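About Bistix

Small travel company, one city. Ukberg, that's what we do. Walks, rooms, day trips, and a lot of answering emails about parking.

Started with a single walk through the old tannery streets and a sheet of directions run off on a home printer. People kept asking where to sleep afterwards, so we made a list of rooms. Then they wanted the list online. The list is now 173 rooms, all in the city or a tram ride out, all seen by one of us before they go up. If it smells of damp or the stairs are worse than the owner said, it stays off.

What we offer at the moment:

Guided walks, 3 a day in summer, fewer in winter (check the calendar, we do change it)
Room bookings, no fee to you, owners pay us a small cut
Day trips to the Vahidi valley, by coach, lunch not included
Loner, our pass for people travelling by themselves

Loner gets the most questions so a bit more on that. One price, 152 stops on the map, museums, boats, baths and a good few cafes. No single supplement on any room booked with it. You can join any walk without ringing first. Works for four days from the first time you use it, not from when you buy it. Please read that bit, we get emails.
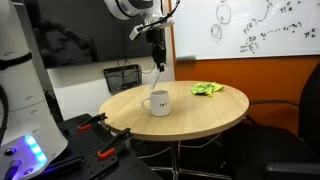
Walks are never bigger than twelve people. We tried twenty once, the back half couldn't hear a thing and the street was blocked. Most guides grew up in Ukberg or moved here long enough ago to complain about it properly. Routes get changed when roadworks turn up, which is often round the station. Sturdy shoes please, the cobbles by the river are a pain even when dry.

Vahidi trips go Tuesdays and Saturdays from the north side of the bus station. Not the south side. The coach leaves on time and it can't go back for you. There is a decent bakery at the second stop, bring cash. In June the upper road is sometimes shut for the cycling and we do the lower one insted, same price, views a bit less good but more time at the lake.

Groups and schools: yes, up to almost 500 over a week if you give us warning. Write with dates and ages and we'll come back with a price, normally within two working days.
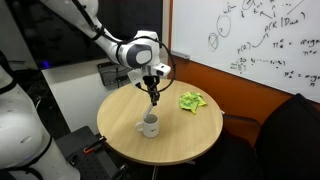 The round table and a white mug.

Office is on the first floor above the bike shop, ring the lower bell. Open weekdays nine to five, Saturday mornings in the season. Left luggage for anyone on a walk, free, no skis.

Refunds: full up to 48 hours before, half after that, nothing if you just dont turn up. Rooms have thier own rules, on each listing.

Email is quicker than the phone.

Page last updated 31 Jul 2021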